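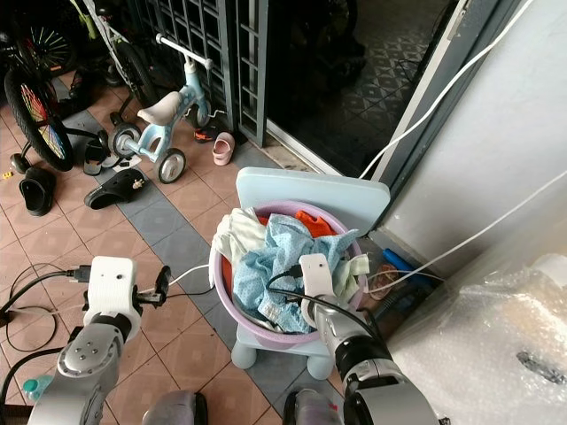 Bernadette Ó Gríofa asked at the spring meeting that this report begin with the households and leave the accounts to the end, and we have followed her request. Her view, as recorded in the minutes, was that funders hear a great deal about washing machines and very little about where the washing goes when it comes out of them. She added that a family with small children and one entrance porch will put a basin of clothes on whatever is nearest and at the right height, and that any advice we print ought to start from that fact.

Progress Report to the Oltmanns Fund
Home Laundry and Shared Entrances Project, Drirthorpe and Eremport
Submitted by Kelechi Nwachukwu, Project Lead

1. Purpose of the grant

The grant supports practical help for families who sort, carry and dry laundry in small homes, with particular attention to tiled entrances and porches that also serve as storage for shoes, bicycles and children's toys. The work has two strands: home visits, and a short printed guide to be mailed to every participating household. This report covers the period to the end of March.

2. Households reached

The project enrolled 158 households. Home visits have been completed in 123 of them, and the remaining visits are scheduled for the next period. Drirthorpe is ahead of Eremport, where recruitment opened later than planned because the first letter went out with an incorrect return address. Postex reprinted and mailed the corrected letter without charge.

Visits are made by Nuala Buckley and Liam Gallagher. Most take place in the early evening, when laundry is more likely to be under way. Families in Eremport also asked for Sunday visits, and these were added to the schedule.

3. What the visits have shown

The plastic basin remains the most widely used piece of laundry equipment in the homes we visit. It holds mixed loads, it moves between the washing area and the door, and it is seldom emptied in one go. Adults' and children's clothes are commonly heaped together, and the sorting is done piece by piece from the top of the pile.

Lifting was the concern raised most often. A full basin on the floor requires a person to bend for each garment. Many families have solved this on their own by setting the basin on a child's plastic chair, which brings the rim closer to hand and keeps the clothes off the tiles.
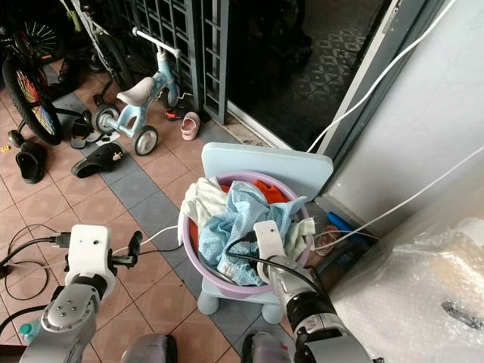
We had originally intended to recommend a purpose-made stand. After the first round of visits we withdrew that recommendation. The stands we tried took up floor space that families needed for bicycles, and two of them would not fold flat enough to go behind a door. The draft guide now advises a low, broad seat on level floor, with the basin centered and the chair's back against a wall where there is one. It also asks that children not sit or climb on the chair while it is in use.

The second concern was the floor. Sandals, slippers and children's shoes collect near the door, and a person carrying a basin cannot easily see them. The guide suggests one fixed place for shoes and another for wheeled toys -- both away from the path to the drying area. Fergal Keogh has tested the wording with families in Drirthorpe and shortened it considerably.

4. The printed guide

The text is complete and the drawings are in progress. We have kept to one folded sheet. The section on sorting was rewritten after readers found the earlier version too long; it now covers separating strong colors from pale ones, checking pockets, and setting small items aside first.

5. Expenditure

Spending in the period came to $2,549, covering travel, printing of the letters and the trial stands. The stands have been passed to the Eremport community laundry, which had room for them. No funds have been moved between budget lines.

6. Difficulties

Two matters remain open. Evening travel to Eremport is slow, and visits there take longer to arrange than the plan allowed. We also need the Fund's approval for the guide's final format before Postex can confirm a print date.

7. Next period

We will complete the remaining visits, finish the drawings and mail the guide. Nuala Buckley will telephone a number of the households visited earliest to ask which of the suggestions they have kept up -- and which they dropped. Her notes will be attached to the next report, together with a revised travel budget for Eremport.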